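Stoleck Reservoir Fishing Permits - Frequently Asked Questions
Last updated Jul 24, 2024

Who needs a permit?
Every angler on Stoleck Reservoir or the Forkura inlet needs one, including anyone fishing from a boat launched at Maldonado ramp. 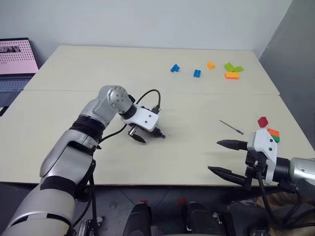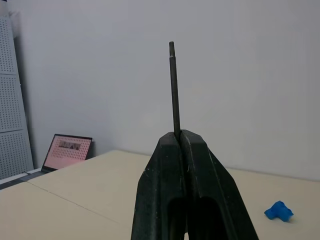
One reader, Iritz, wrote in that the permit wording leaves shore anglers unsure whether the inlet counts as a separate water. It does not. A single permit covers both, and the same daily limit applies across them.

What is the daily limit?
2 trout per permit holder. Walleye are catch and release until the end of March.

How many permits are issued each season?
The cap is 1000. Last season 1137 applications were received, and those over the cap went on a waiting list in the order they arrived.

Can I use live bait?
No. Artificial lures and flies only, with single barbless hooks. Scented soft plastics are treated as bait and are not allowed.

How close to the dam can I fish?
Stay at least 100 yards from the spillway - the buoy line marks the limit for boats. Shore anglers should use the posts on the east bank.

Are downriggers allowed?
Yes, on the main lake. They are not allowed in the Forkura inlet, where the bottom is shallow and covered with stumps.

Do I have to report my catch?
Yes. Fill in the card at Maldonado ramp before leaving, even if you caught nothing. Cards without a permit number are discarded.

Can I transfer my permit?
No. Unused permits may be returned before opening day.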